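Against the Single-Number Date

Stojan Spahić
Thursday, February 25, 2021

Introductory geology texts have become very good at pictures and very poor at error bars. I teach a second-year field and petrology unit, and each May I mark a set of reports in which a granite is assigned an age to the nearest million years, with no uncertainty, no decay constant and no statement of which mineral was analysed. The students are not careless. They have copied the convention of the books they were given.

My argument is narrow. A radiometric age quoted without its uncertainty and its method is not a usable datum, and publishers of introductory material should stop printing them.

Consider the Boltdale pluton, which our students map over four days. The older literature gives a potassium-argon age on biotite. The newer work gives a uranium-lead age on zircon. The two differ by more than either stated uncertainty, and a reader supplied with bare numbers will conclude that one laboratory made a mistake. Neither did. Zircon closes to lead diffusion at magmatic temperatures. Biotite goes on losing argon until the rock has cooled to a few hundred degrees. The first date records crystallization and the second records a stage in cooling, and the gap between them is the most interesting thing known about the body.

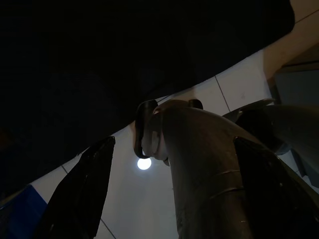

A textbook that prints only the zircon figure has discarded the cooling history. A textbook that prints only the biotite figure has labelled a cooling age as an intrusion age, and this remains common. I have seen the biotite number for Boltdale reproduced in a regional guide under the heading "age of emplacement", in the same paragraph as a perfectly competent account of the contact aureole.

The usual defence

Authors reply that first-year readers cannot absorb closure temperature, and that a plus-or-minus sign on every number clutters the page. I accept the second point to a degree. A timeline figure for general readers does not need 60 separate uncertainties printed on it. It could carry one line in the caption stating the typical size of them and the methods used, and most do not.

The first point I reject. Students accept error bars in chemistry practicals in their first weeks. Closure temperature requires one diagram and a paragraph: diffusion is faster when hot, each mineral has its own rate, and the clock starts when loss becomes negligible. It is no harder than Bowen's reaction series, to which the same books devote most of a chapter.

There is also the matter of which uncertainty. Analytical precision alone is suitable for comparing two zircon dates from the same laboratory. As soon as a zircon date is compared with an argon date, the uncertainties in the decay constants and the standards must be included, and the interval widens. Papers in the specialist journals generally state both. By the time the figure has passed through a review article and into a textbook, the smaller of the two has survived, if either has.

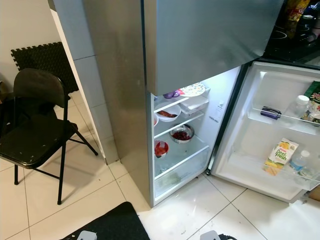 What the Drilholm case shows

The Drilholm ash beds are a better test, being stratigraphic. Three thin tuffs occur within a shale sequence, and for years the middle one was quoted as older than the lowest. Taken as single numbers, the dates required a structural explanation, and a small thrust was duly drawn on the section. With the two-sigma intervals restored, the dates overlap almost completely. Superposition was never in doubt, and the thrust has no field evidence that I could find in two seasons of looking.

The lower tuff also contains zircons that are plainly inherited from older crust. Averaging them in with the juvenile grains moves the mean date in the wrong direction. A reader can only detect this if the individual grain dates are plotted, and I would like to see at least one such plot in every introductory text, preferably an ugly one.

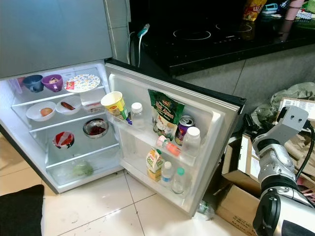
A modest standard

Solberg and Orkener, the two field guides our department prescribes, are both due for revision. I have written to the editors asking for the following in every age they print: the mineral, the isotopic system, the uncertainty at a stated confidence level, and a word identifying the event dated, whether crystallization, cooling, metamorphism or deposition.

That adds perhaps a dozen characters to a table row, plus a column heading. One editor has replied that the page design is already fixed. The other has asked for a sample table, and I am preparing it from the Boltdale data, with the biotite and zircon ages on adjacent rows.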